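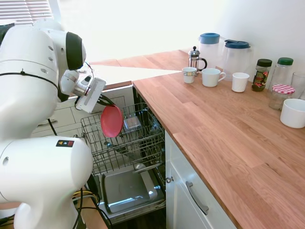 I used to think a house rule for robots was something you taped to the wall and forgot. Then I spent a day in Hustska's kitchen with Sudheer Chowdary, whose rulebook runs to just 5 pages (I read it twice over coffee!), and now I want one for my own kids.

Rule one: look before you reach. The arm gets a view of bare counter and checks where the wood ends before it goes near a plate or a rack. 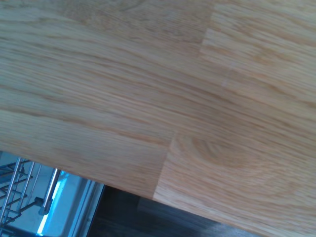

Hustska Home Robotics, Safe Practice Team

Sudheer's team wrote the first draft in November, and it had almost 200 rules. Way too many, he told me, and people skipped the good ones. They kept the ones you can say out loud: clamp the base, keep cables off the floor where folks walk, start with plastic dishes, and don't put your hand in the rack while the arm has power. I asked about glass. "Plastic first," he said, and went back to his clipboard.

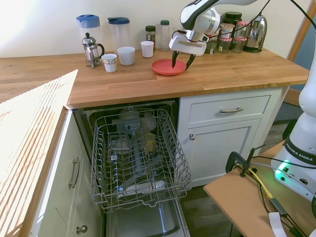 Fingers down at the rim of a plastic plate, with the rack pulled out below.

My favorite rule is the last one, penciled in by hand: if you're not sure, stop it and ask. I'd have put that on page one.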